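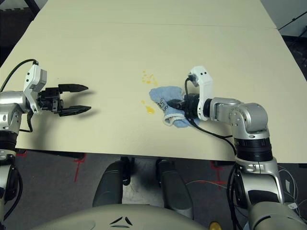

Fig. 1. Wiping task, seen from the head camera. Right gripper on the cloth, left gripper open.

Unit 5: Chores as a Test of Automation
Course notes, Randa Haddadin

Reading before class: the Steston chapter on contact tasks, first half only. The section on force sensors can wait until November.

Last unit we looked at machines that do one job in a fixed place. A dishwasher cleans plates well, but a person has to load it. The question for this unit is what happens when the machine has to go to the mess.

1. Why wiping is hard

People list wiping a table among the easiest chores. For a robot it combines several problems, and a weakness in any one of them spoils the result.

Finding the spill. The yellow liquid in Fig. 1 shows up well against a cream tabletop. Water on the same table would be much harder to see. Note too that the spill is a puddle plus scattered droplets. A program that looks for one large patch may clean the puddle and leave the drops.

Holding the cloth. A cloth has no fixed shape. It folds, bunches and drags, and most planning software was written for rigid parts. With a two-finger gripper, the area of cloth touching the table depends heavily on how it was picked up. A bunched cloth covers less than a flat one.

Pressing. Too little force and the cloth slides over the liquid. Too much and the arm stalls or the table moves. A person adjusts this without thinking.

Knowing when to stop. The robot needs some check that the table is clean. Many systems simply repeat a set number of strokes.

2. Two arms or one?

A second arm can hold the table edge, move a cup out of the way or refold the cloth. It also doubles the chances of a collision, and the cables on both wrists have to stay clear of the work. In Fig. 1 a cable runs down over the cloth on the right side. Consider what that means for a long sideways stroke.

3. Reading results

The Utaron exercise set contains 856 recorded wiping attempts. When you work with it, keep three outcomes apart: liquid removed, liquid spread, and no contact. Students often merge the last two under "failed," and then cannot say what to fix.

Be careful with success rates in general. A rate measured on one table, with one cloth and one kind of spill, says little about a kitchen. The same goes for the shop floor. In the Bevutham case study, the robot wiped benches well until the shop changed to a thicker cloth.

4. Where things stand

Single steps of a chore can be done in a prepared space. Whole chores, start to finish in a home the robot has not seen, are still unreliable. Speed is a separate matter and is often left out of reports.

Homework

Write down every step you take to wipe up a spill at home, including fetching and rinsing the cloth. Aim for at least 16 steps. Mark the 8 you think a robot would find hardest and give one sentence on each. Crăciun's step chart, handed out in Unit 4, may be used as a template.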